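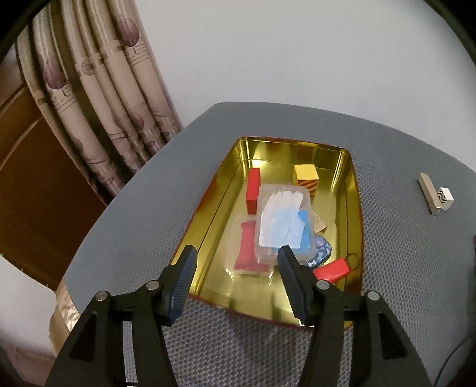 Went PINK in the north hallway and I have thoughts
Reading time: 4 minutes

orathai_p
Okay, so after two winters of staring at landlord beige I finally painted the upstairs hallway, and I went for it. Lolier in the color they call Peony Street. I love it so much I keep walking up there for no reason!

For anyone who hasn't seen my earlier posts, the hallway is 14 feet long with one small window on the north end and a ceiling light that came with the house. I did one coat of Kaleck primer and two coats of color. The primer went on like pancake batter and I had to thin my expectations a little, but it covered the beige in one go.

What I wasn't ready for is how many pinks I got out of one can. At breakfast time it's cool and almost lilac. By late afternoon it goes soft and powdery (my favorite), and after dinner with the ceiling light on, the wall by the linen closet looks like cooked salmon. Same paint! Is there a bulb that fixes this or do I just live with the salmon?

dex_calimlim
Congratulations, a pink hallway is a great hallway. Change the bulb first. You probably have a very warm one up there. Try something in the 3500K range with a high CRI and look again after dark before you touch a brush.

Also, the corner where two walls meet is going to look like two different paints forever. One side gets the window and the other side doesn't. I painted a whole stairwell over because I was sure I'd opened the wrong can, and the second time it looked exactly the same. 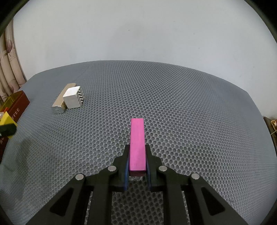 Bright pink along the top, a much darker plum on the short end.

orathai_p
Ha, yes, that's exactly like my corner by the bathroom door. I'd been blaming my roller.

mossy_baseboard
Going to disagree with Dex on the bulb. If you pick a bulb to suit one wall, you've now got to like that bulb on your floor, your rugs and your own face in the hall mirror at 6 a.m. I'd rather have a cozy warm bulb and pick a paint that can take it. Pinks with some brown in them hold up much better at night than the clean ones. Peony Street is a very clean pink.

dex_calimlim
It's a hallway though, you're in it for nine seconds. And a bulb costs a few bucks where a gallon costs what a gallon costs now. I'm not saying keep it if you hate it. Just try the cheap thing before the expensive thing.

mossy_baseboard
I'm in mine a lot longer than that, I have a reading chair at the end of it. But sure, cheap thing first, fair enough.

tinsel_and_trim
Can I put in a word for sheen? What finish did you get, Orathai? Anything shinier than eggshell picks up color from whatever is next to it. We did semi-gloss in a powder room with a red floor and the bottom of every wall turned orange. Gorgeous for a party, tiring on a regular morning. Flat paint stays closer to the chip, but it scuffs if you so much as think about a laundry basket.

orathai_p
Eggshell! The guy at Tesfamariam Hardware talked me out of satin and I'm so glad he did. And the floor is honey oak, so maybe that's some of my salmon right there? I put a white bath towel down along the baseboard last night just to see and I swear the bottom foot of the wall calmed down.

tinsel_and_trim
That's the floor, then. Get a pale runner and you've solved half of it, plus your feet will thank you in January.

harlow_ridge
Question from a beginner: do sample pots work for this? I'm in Clondmont in an apartment with windows on one side only and I've been holding paper chips against the wall for a month.

dex_calimlim
Sample pots are the best money you'll spend. Paint a big piece of poster board, two coats, leave a white border so the old wall color doesn't mess with your eye, and move it around the room for a couple of days. Stand it on its own near the window, then lay it flat, then put it in the worst corner. Don't paint squares straight on the wall, the edges show through later.

mossy_baseboard
Agree with all of that except the last part. Sand the edges and they disappear. I've had squares on every wall I own.

orathai_p
UPDATE: new bulb is in, runner is ordered (cream with a skinny green stripe, $69 on clearance). The salmon has gone down to maybe a peach. I can absolutely live with peach! Now eyeing the inside of the linen closet. Somebody talk me into mustard.

tinsel_and_trim
Mustard. Do it. Paint the shelves too.

3,949 views

Comments

pennywhistle88: Found this while looking for bulb advice and now I want a pink hallway.

r_dunmore: Still think the ceiling matters more than the floor. A bright white one makes clean pinks look chilly.

harlow_ridge: Poster board worked great. Went with the second lightest green.

Related threads
Is eggshell tough enough for stairs?
Kaleck primer over old oil paint
Show me your closet interiors
North-facing rooms: warm white or give up and go dark
September paint-along, sign up here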